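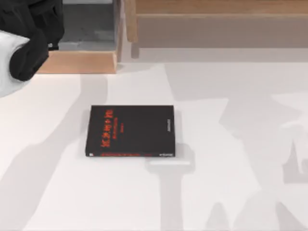
Flomon 285 external filter: long-term review

Posted 2 June 2018

I bought the Flomon 285 last October to replace an internal filter that was no longer coping with my main tank. It has now been running day and night for long enough to say something useful about it. I paid full price and have no connection with the shop or the maker.

The tank is a 258 litre freshwater setup with a sand bottom, a lot of wood and a fair number of plants. The fish are a shoal of rummy-nose tetras, a group of bronze corydoras, a pair of bolivian rams and one elderly bristlenose plec. The plec produces most of the waste, and any filter on this tank is judged largely by how it deals with him.

What you get

The box holds the canister, the motor head, two lengths of ribbed hose, an intake with a strainer, a spray bar in sections, a bag of suckers and three media baskets. Coarse foam and a fine pad are supplied. Ceramic media is not, so allow for that in the price. I filled the lower two baskets with Vomidik ceramic rings moved across from the old filter and bought one more bag to top them up.

The suckers are poor. Most of mine had gone stiff by the new year and the spray bar kept dropping at one end. I replaced the lot with Greenberg clips that hook over the rim of the glass, and they have stayed put.

Setting up

Fitting took an evening. The hoses are a tight push on to the taps, and dipping the ends in hot water makes it much easier. Cut the hose to length before you fit it. Mine had a long loop behind the cabinet at first and the flow was noticeably weaker until I shortened it.

Priming is done with a plunger on the motor head. The instructions say a few strokes. Mine needed a good deal more than that, and air kept coming through the spray bar until the following morning. If yours rattles on the first night, tilt the canister gently from side to side with the power on and let the bubbles out.

The printed instructions are brief, and the drawing of the tap block shows the inlet and outlet the wrong way round compared with the arrows moulded on the part. Follow the arrows.

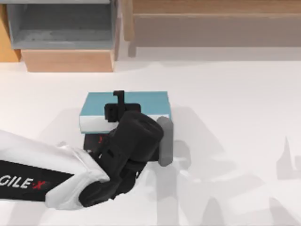

Flow and water quality

With clean media the flow is strong enough to move the surface along the full length of the tank. The rams did not like it, so I turned the spray bar to face the back glass and that settled them. There is a flow lever on the outlet tap. I would leave it open and use the spray bar to soften the current, as closing the tap makes the motor louder.

Ammonia and nitrite have read zero at every test since the changeover, though the mature media from the old filter deserves most of the credit for that. Anyone starting from scratch will still need to cycle the tank in the usual way. Nitrate climbs between water changes much as it did before. The water is clearer than it was with the internal filter, and there is far less muck lying on the sand around the wood.

Noise

The tank is in the living room. With the cabinet door shut I can't hear the filter from the sofa. With it open there is a low hum. After a power cut in February it restarted by itself but ground badly for several minutes, and I thought the impeller had gone. It cleared, and I have had no trouble since.

Cleaning

The taps come away from the head as one block, which keeps the hoses full and the floor fairly dry. Four clips hold the head on. They are stiff, and one creaks in a way I don't care for. The baskets lift out together on a single handle, and I rinse the foam in a bucket of old tank water. The fine pad clogs quickly and I throw it away each time.

Smear a little silicone grease on the main seal before you close it up. I skipped this once and found a small puddle in the cabinet the next day.

Compared with the Bromum

I ran a Bromum canister on a previous tank. The Bromum was quieter and its clips were better made, but its baskets lifted out one at a time and it was awkward to prime. Spare parts were also hard to find by the end. Flomon sells seals, clips and impellers separately, and my order for a spare seal arrived in two days.

Verdict

Good points: strong flow, easy baskets, spares available, sensible tap block.

Bad points: useless suckers, no ceramic media in the box, stiff clips, thin instructions.

I would buy it again for a tank of this size. On anything much larger with messy fish I would run two, or go up a model. Check the seal before first use, and buy the rim clips at the same time.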